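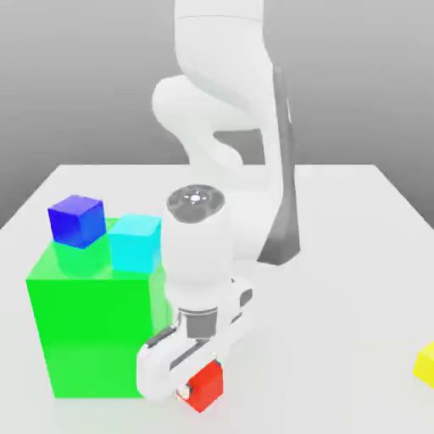 Skikumbridge Mill Open Day
September 23, 2022

We left home far too early, as we always do, and still managed to arrive after the first busload. The woollen mill at Skikumbridge only opens its doors to visitors once a year, and I'd been meaning to go ever since my neighbour came home with a blanket in the most gorgeous mossy green. Parking is in the paddock across the creek (wear boots!) and you walk back over the footbridge, with the smell of damp fleece getting stronger as you go.

Our group had 23 people in it, and the tour starts upstairs in the sorting loft, where the fleeces are graded by hand. We were allowed to get our fingers right in, and mine were soft with lanolin for the rest of the day. Then it's down a steep set of stairs to the carding room and on to the spinning floor, which is so loud that our guide gave up talking and simply pointed. The oldest frame, a Grollitz, has 601 stamped on its side and still runs most mornings.

I could have stayed in the dye house until closing. They had a pot of marigold on the go, and a grey they call Nornier that looked almost lavender by the window.

Lunch was pumpkin soup and a cheese scone from the Boonyarit tea tent, and I went back for a second scone. The mill shop takes cards now. Seconds yarn was 20 dollars a bag, and I came away with three. They're holding a smaller sale in November, without the tour.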